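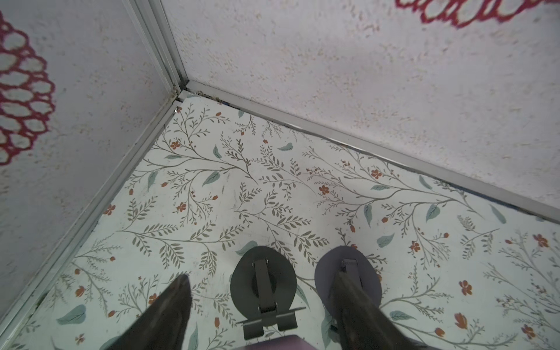
April, hinge notebook, 2:30 pm. Pads first, hardware after. Went through the Venter box before lunch and pulled anything with play in the pivot. The question for today is still whether we keep the long strap bracket or go over to the shorter one Radymyr likes. Dark gray oval is the one to look at, bracket runs straight down the center, strap plate up the pad, pivot low down, two splayed feet at the bottom. The purple-gray oval has the smaller bracket, mounted near the top, so don't compare the two as if they were the same thing. I did that for half an hour this morning and got annoyed at numbers that made no sense.

Leaf print floor stays for now. Yes it's busy. Bheki wants plain white liner, says he loses small screws in the flowers (he does, found 2 of them by the back wall). But we've got most of a roll left and I'm not buying more liner till it's gone.

Notes on the strap bracket:

Screws – bottom hole strips first. Every time. Pilot holes on the Dotura batch are too wide, the old Engate ones were tighter and held. Try a dab of wood glue and a toothpick, let it sit overnight. Radymyr says just go up a screw size. Tried that on a scrap pad, head stands proud and catches on your sleeve.

Pivot – squeaks dry, fine with one drop of the light oil. ONE drop. Somebody used a lot more on the last set and it got into the pad covering, stain won't come out. Wipe after.

Feet – bend easy. If one foot is off, the whole pad leans and you think it's the pivot. Check the feet on the flat steel plate before blaming anything else. Lost most of yesterday afternoon to this.

Open/close test, by hand, same pad, strap bracket. Stopped at 105 cycles when the bottom screw started to back out. Tightened it, went again, backed out at 19. So tightening is no fix, the hole is gone. Should of stopped at the first one and filled it. Did not check the top screw between runs, which was dumb, do it next time.

Small bracket: no test yet. Feels stiffer in the hand. Want 30 cycles on it minimum before anyone says it's better. Radymyr has already said it's better.

Linar called re: the order, they want to know strap or short bracket before they cut anything. Told them no answer yet. They can do either but not a mix, price goes up if we mix. Bheki to get the mix price anyway, in writing this time.

Side thing – label the pads on the back. Pencil rubs off, tape falls off. Paint marker? There's a silver one in the drawer under the vise, might be dried out. Had two dark ones swapped on me last month and the whole page of notes before this one is suspect because of it. Crossed out the worst parts, left the rest, read with care.

To do
glue + toothpick in the stripped hole, leave overnight
30 cycles on the small bracket, check both screws every ten
ask Dotura what drill bit they use, Bheki has the contact
sweep out the enclosure, look for screws before vaccuming
mark the backs
find the good screwdriver, the short one with the black handle, was on the bench at noon and isn't now

4:45. Hole filled, pad laid flat on the shelf by the window. Do not touch till morning. Radymyr this means you.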